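Bridge Watch Alarms on Small Commercial Vessels: Timer Settings and Missed Resets

Student project report, Marine Operations II
Author: Denise Rowbotham
Supervisor: Rhydian Rosser
Submitted 21 March 2020

1. Background

A bridge watch alarm is a timer. The person on watch must press a reset button before the timer runs out. If the button is not pressed, a light comes on in the wheelhouse, then a buzzer sounds there, and after a further delay an alarm sounds in the crew quarters. The purpose is to detect a watchkeeper who has fallen asleep, been hurt, or left the wheelhouse.

Large ships are required to carry such equipment. Many small fishing and work boats are not, or carry a simple unit that can be switched off by hand. When the autopilot is holding a course, a boat of this size can run for a long time without any action by the person at the helm. The project looked at one question: how does the length of the timer affect the number of late resets, and how far does the boat travel before a second person is alerted?

The work was limited to simulated passages. No trials were made at sea.

2. Equipment

The passages were run on the desktop simulator in the Bollevcombe teaching room. The simulated vessel was the Trelarance, a single-screw boat with a cruising speed of 8 knots. The autopilot was set to hold heading only. It did not follow a track, so wind and current moved the boat off the planned line as they would in practice.

The alarm unit was built for the project and was given the name Grornitow. It consists of a small microcontroller board, one push button, one amber lamp, one buzzer for the wheelhouse and one louder buzzer for the cabin. The log stores each reset as a time in seconds after the lamp comes on. The delay value is held in a single byte, so the longest delay that can be recorded is 255 seconds. Anything longer is stored as 255 and was treated in the analysis as no response.

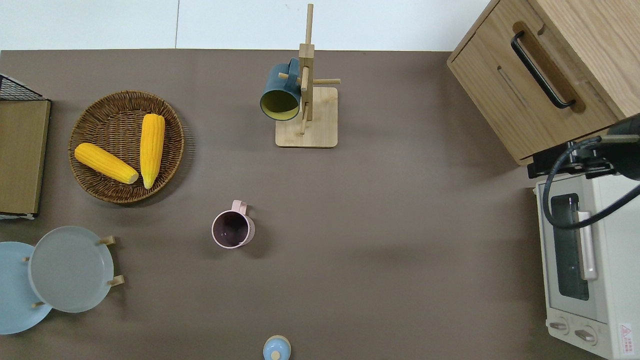

The button was mounted on the left side of the console, out of reach from the chair. This was done on purpose. In an early version the button was next to the throttle, and the person on watch could press it without looking up. Two of the first test passages were discarded for this reason and are not included in the results.

3. Method

Twelve students from the course stood watch. Each stood one watch at every timer setting, and the order of the settings was changed from one student to the next. The settings were 4 minutes and 12 minutes. All watches were held in October, in the evening, with the room lights turned down to the night setting. Each watch lasted two hours.

The student was told to keep a lookout, to write the position in the log every half hour, and to reset the alarm when the lamp came on. Traffic was light. One crossing vessel appeared in each hour of the passage. Phones were left outside the room.

The stages after the timer ran out were the same for both settings:

Stage 1: amber lamp, 0 seconds
Stage 2: wheelhouse buzzer, 15 seconds
Stage 3: cabin buzzer, 90 seconds

A reset during stage 1 was counted as normal. A reset during stage 2 was counted as late. If stage 3 was reached, the event was counted as missed, and the instructor entered the room and ended the event.

4. Results

At the short setting nearly all resets were normal. Late resets were spread evenly over the two hours, and most happened while the student was writing in the log or looking at the chart. No event reached stage 3.

At the long setting the share of late resets was higher, and most of these fell in the second hour. Two events reached stage 3. In one of them the student had dozed off in the chair. In the other the student was awake but had turned to face the chart table and did not hear the wheelhouse buzzer over the engine noise track.

The distance covered before a second person is alerted can be worked out directly. At 8 knots the boat covers close to 4.1 meters per second. With the long setting, the worst case is a watchkeeper who falls asleep just after a reset. The timer then runs for its full length and stage 3 follows 90 seconds later, a total of 810 seconds. The boat travels some 3,300 meters in that time. With the short setting the total is 330 seconds and the distance is a little under 1,400 meters.

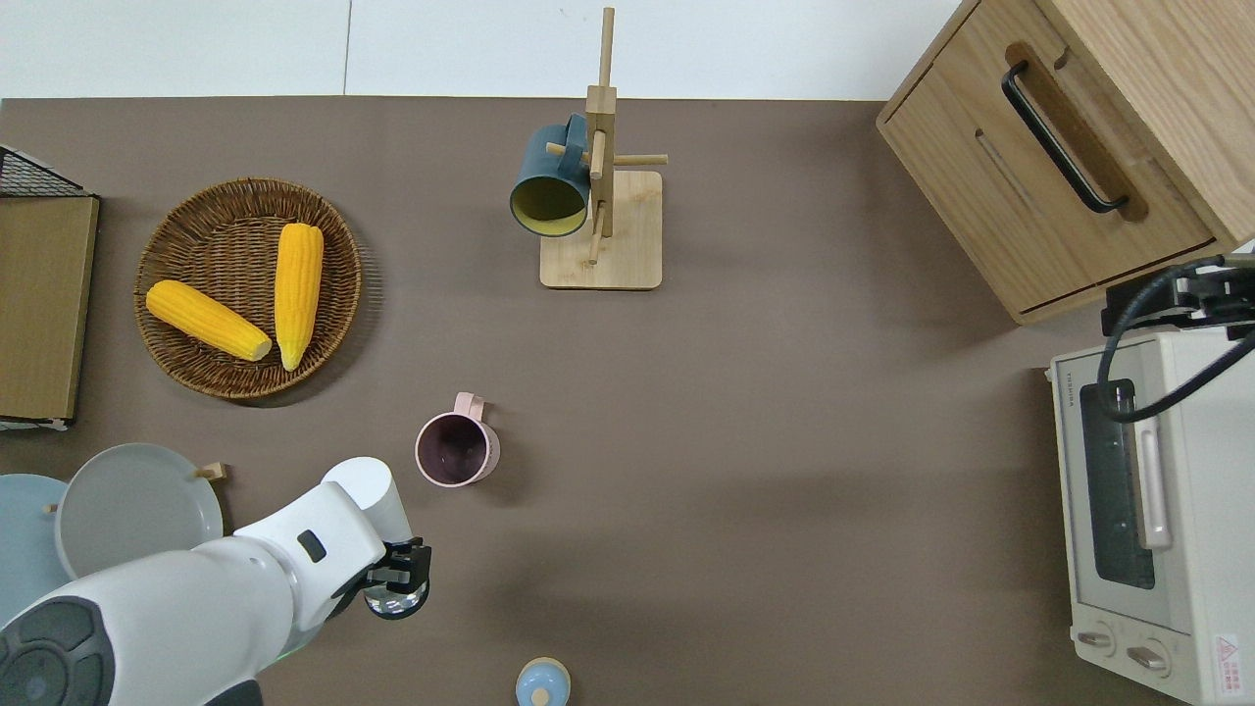
The planned track in the simulator passed 4000 meters off the beach at its closest point. If the boat turned straight toward land at that point with the long setting in use, the cabin alarm would sound with less than 700 meters left. A person asleep below would have under three minutes to wake, reach the wheelhouse, and take the boat out of autopilot. The calculation assumes deep water all the way in. With a shelving bottom or an outer bar the margin is smaller.

5. Complaints about the short timer

After each watch the student filled in a short form. The short setting was rated as more annoying by most of the group. Several wrote that they began to press the button before the lamp came on so as to avoid being interrupted. The Grornitow unit accepts an early press as a valid reset. An early press does show that someone is awake, but it also trains the hand to act without a look around.

Asamoah, who served as second reader for the project, suggested that an early press should be ignored unless it comes within the last 30 seconds of the timer. This was tried on one passage only and cannot be reported as a result.

A further problem is the off switch. On a working boat, a crew that dislikes the alarm will turn it off. One possible fix is to link the alarm to the autopilot, so that it is always active when the autopilot is engaged and silent when the boat is steered by hand. 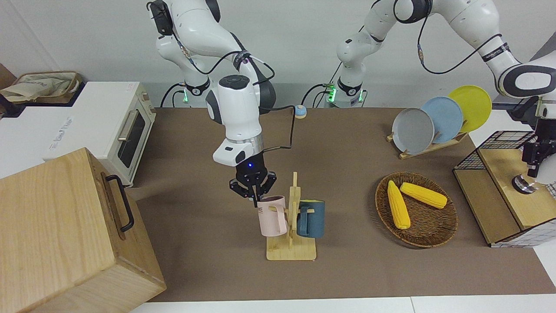
The link needs only one signal from the autopilot. On the simulator this was taken from the software. On a real installation it would have to come from the autopilot's control unit, and older units may have no suitable output. In that case a relay on the power supply to the steering drive could be used instead, provided that the drive is not powered during hand steering.

6. Limits of the study

The group was small and young, and no one had worked a full day on deck before standing watch. A crew returning to port after midnight would be more tired than any of the students tested. The numbers for late resets should be taken as low.

The engine noise track was played through two loudspeakers at one fixed level. It was not matched to a measured wheelhouse.

Only one speed was used. At higher speeds the distances in section 4 increase in direct proportion.

7. Recommendations

For a boat of the Trelarance type running within 4000 meters of land, the timer should be set to the short value. The long value is acceptable in open water with a second person awake on board. The cabin buzzer should be tested with the engine running, at cruising speed, with the cabin door shut.

The next version of the unit should store the delay in two bytes and should record the button presses made before the lamp comes on. The present log does not separate these from normal resets, and the count has to be taken from the observer's notes.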